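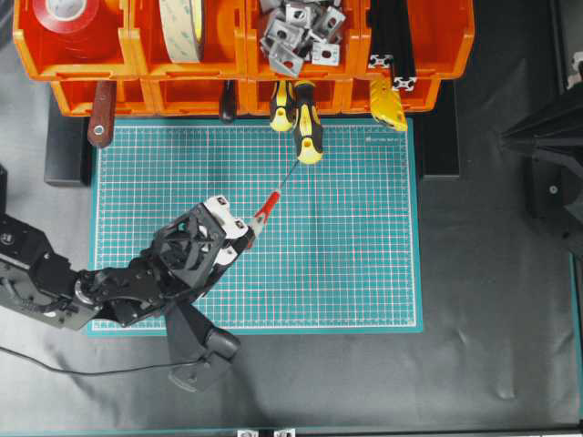 Furkel wrote in to ask why anyone would put money into a bench arm before buying a decent vise, and what the whole thing costs once you stop pretending the arm is the only bill. Fair question! I kept every receipt, so let me go through it.

My first mistake was spending the full 613 dollars I'd saved on the arm fund and leaving zero for the bench. You need bins, a mat, a rack to hang the screwdrivers on, and something to bolt the base down to. I'd set aside 80 for bins and racks before you even look at arms (orange, gray, who cares, just get ones with a lip you can hang tools from). 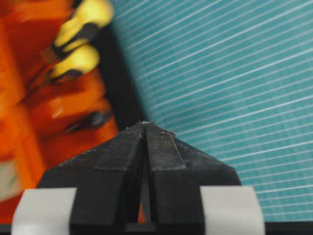
Then there are fingertips. They wear, and the Olton set I like runs 40 a pair, so I put two pairs in the yearly budget and grumble about it. Felo has a cheaper set. I tried it in May and went back, but my hands-off jobs are mostly screwdrivers and if yours are lighter you may be perfectly happy.

Measure your reach before ordering, too! I tape the outline of the work area on the table and leave it there for a week of normal puttering. If I keep setting my coffee inside the tape, the table's too small and I need to budget for another one.

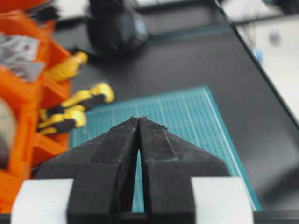

Spare cables go on the list as well, plus a power strip with its own switch. If you're shopping used, ask whether the controller is included. I nearly paid 500 for a Skála without one, and the seller only mentioned it when I asked how many boxes to expect.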